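Vutimach Garment Rail Kit

Test rig for two-arm clothing handling
Made by Brosturden, Flistton
Page updated July 24, 2018

The Garment Rail Kit is a fixed test set-up for groups working on robots that handle clothes on hangers. It came out of the method we use in our own lab for comparing grasp planners, and it is sold with the same task sheets and scoring software.

Most published work on cloth starts with a single item laid flat on a table. Clothes on a rail are a different problem. They hang close together, they hide one another, and pulling on one sleeve moves the garment next to it. The kit was put together so that these effects can be studied in the same way from one lab to the next.

How the method works

Each trial uses two arms with parallel-finger grippers. The planner is given a view from head height and has to choose a grasp point for each arm, normally at the shoulder, close to the hanger. One arm may be told to hold a neighbouring garment still while a space is opened on the rail. A person can also take part in the trial by handling a garment between the two arms, and the planner then has to keep both grasps without reaching into that space.

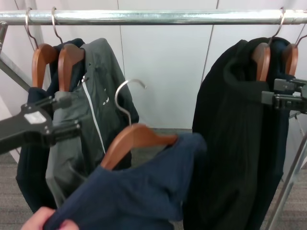 The shoulder was chosen as the default grasp area after early trials at the hem and the cuff. A grasp at the hem lets the garment swing, and the hanger often turns on its hook. At the shoulder the fingers have cloth with a firm edge behind it, so the hanger and the garment move together. Thick knitwear is still the hardest case - the fingers tend to close on the outer fold only.

Results

Dilek Tokgöz ran the comparison on our own rig in July with three planners and three fabric groups: smooth outerwear, jersey and heavy rib knit. Each pairing was given 20 trials. The planner that looks for the hanger first and the cloth second, released with the kit under the name Wiriya, kept hold of the garment more often than the other two in all three groups. The gap was widest on outerwear and narrowest on rib knit. Failed grasps on knitwear were mostly slips during the lift, and we do not yet have a good way of spotting these before the arm moves.

The full trial logs are supplied with the software, including the failures.

What is supplied

Clothing rail with side supports
Wooden hangers with metal hooks
Task sheets for single-arm and two-arm trials
Scoring software and trial logs
Wiriya planner, source code and set-up notes

Arms, grippers, cameras and garments are not included. The task sheets give the fabric type and weight for each group, and any garment that matches can be used.

Setting up

Stand the rail in front of a plain, light wall and leave clear floor beneath it. Measure the height of the rail at both ends before the first trial and enter both values. Garments should be hung again by hand after every trial, in the order given on the sheet.

Licences cover 2 rigs at one site. Further licences and spare hangers can be ordered from the Flistton office.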